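Manipulation group: gripper rebuild and the start of the stand task

The manipulation group met on Saturday to finish the second pair of hand-held grippers and to begin recording demonstrations for the Pindari task. The first pair had been in use since the start of term and the finger pads had begun to work loose. Each pad is held by two screws through the top edge, and the holes in the printed arms had worn oval. The new arms have brass bushings at the pivots, a change Kaede Fukuda proposed after measuring the play at the fingertips on the old set.

Alignment of the pads was checked on the bench before anything was recorded. With the jaws open the pads sit at a slight angle to each other, and they should come parallel as the handle closes. If one side leads the other, the object is pushed sideways before it is held, and the policy learns the push along with the grasp. The procedure is to open fully, look down between the pads, close on a strip of card and pull. Members taking a gripper from the cupboard should do this every time and write the result in the log. 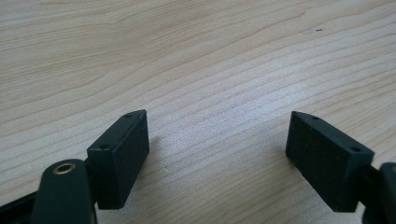 Finger pads with the jaws open, seen against the bench top.

Both grippers in the new pair passed. One of the old pair did not and has been put aside for parts.

The Pindari task uses a white stand with a vertical post and short side pegs. It is the task set for the regional round, and the rules allow any two-handed method. Teams are scored on completed cycles within a fixed time, with a deduction if the base moves outside its marked area. We have split it into an approach, a grasp and a transfer, and each is recorded as part of one continuous demonstration. An earlier plan to record them separately was dropped after the joins between segments gave trouble in Morkar, our training code. 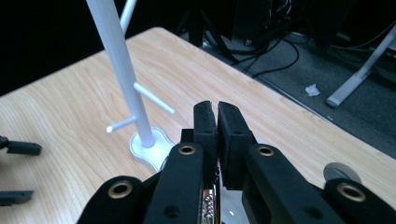

The approach has taken more practice than expected. The post is easy to knock when the gripper comes in from the side, and the pegs limit the angles available to the wrist. Operators are asked to come in low and slowly, pause, then close. A demonstration in which the stand is touched by accident should be marked as a fail in the log and kept. Please do not delete it.

The target for the term is 300 demonstrations per operator pair. Recording runs at 60 frames per second, and a short session on Saturday afternoon produced 3,686 frames after trimming. Most of the trimming was at the start of each take, where the operators were still settling their hands. A spoken count before moving would remove most of this and will be tried next time.

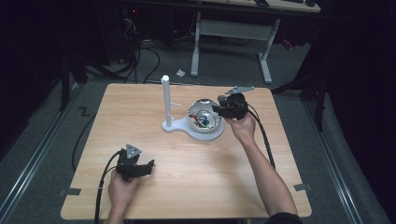

Cable routing remains the main nuisance. A lead that pulls on the gripper changes how the operator holds it, and the effect shows in the wrist track as a slow drift. Leads should run back along the forearm or over the near side of the table, with enough slack for a full reach. Longer leads are on order from Gadum.

The Mac Suibhne room is booked for the next 3 sessions. New members are welcome and need no experience with the code, but should read the operator notes first. Names to Kaede Fukuda by the end of the week, stating which hand you prefer to lead with.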